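Open day at the Soken lab
26 April 2018 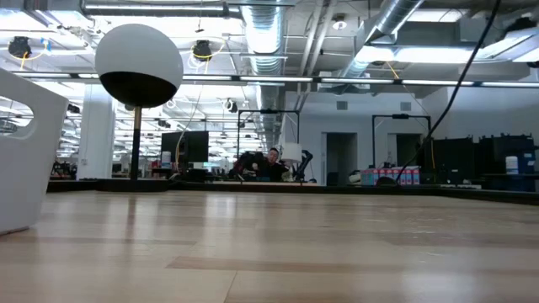
Do you have to sign up ahead of time? There is a form on the Soken site, and walk-ins get in if a tour has space. I signed up in March and got the 11 o'clock one.

Sachiko Sugawara led our group. The lab is one big open floor with silver ducts along the ceiling and black metal frames around the workstations. She stopped us at each arm on the tour and told us what it was being taught to do. The one I liked best was sorting small parts into trays. It missed one, went back, and got it.

Haris Georgiev took questions at the end. I asked how long a new task takes to set up, and he said the tray job took 2 weeks, mostly spent on the gripper.

Parking was in the Berkmont lot. Bring a jacket, the room is cold.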